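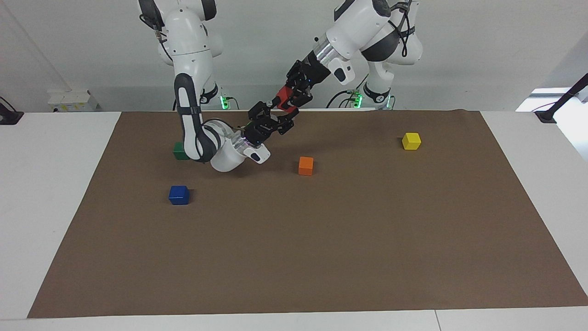
Poste de collecte du projet Silitz : les deux bras au-dessus du tapis brun, avec les cubes vert, bleu, orange et jaune.

Rapport d'avancement à l'attention de Kelly Paiva, fondation Clenis
8 mars 2019

Chère Kelly,

Merci encore pour votre patience et pour vos questions si précises, qui nous ont bien aidés à remettre de l'ordre dans nos priorités ! Depuis notre dernier point, nous avons enregistré 1 000 démonstrations de manipulation de cubes, sur les 2 000 prévues dans la convention. Nous en sommes donc à la moitié, et toute l'équipe en est, je l'avoue, assez contente.

Les positions de départ changent à chaque essai, pour que le modèle n'apprenne pas par cœur un seul trajet. Akpalu relit les enregistrements et met de côté ceux où les bras hésitent trop longtemps (nous les gardons dans un lot à part, ils serviront peut-être).

Il reste 2 points ouverts : l'étiquetage des reprises, encore fait à la main, et le transfert des données vers Skesow, plus lent que nous l'espérions. Le premier entraînement complet reste prévu pour septembre.

Bien chaleureusement,
L'équipe Silitz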